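Notebook, bench 2. Zernel gripper kit, trial unit
2023-02-11, Gualtiero Fontana

Fifth day with the kit. Skakum wants our opinion before May, so I write also the small things.

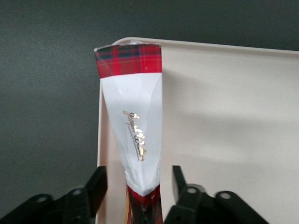

The supplier declares that the fingers adapt to soft packaging without changing the pads. For rigid boxes I agree. For wrapped goods I am less sure, and I would like to repeat the runs with the force limit at 9 N and then at 12 N, same speed, same approach. The manual gives only one table for both finger types, and the value for thin paper is missing. I wrote to them with ticket 2174 and I wait for the answer.

The wrist camera is good at close distance. The calibration took me longer than the guide says, mainly because step 5 refers to a menu that in our software version has another name. Morena found it under "Tool frame".

To do:
- ask for the price of spare fingers, not in the offer
- Morena Lo Presti to check if the Lombardi adapter plate fits our flange
- save the wrist camera settings before the update, last time I lost them

Contact: workshop desk, Skoklow site | Back to top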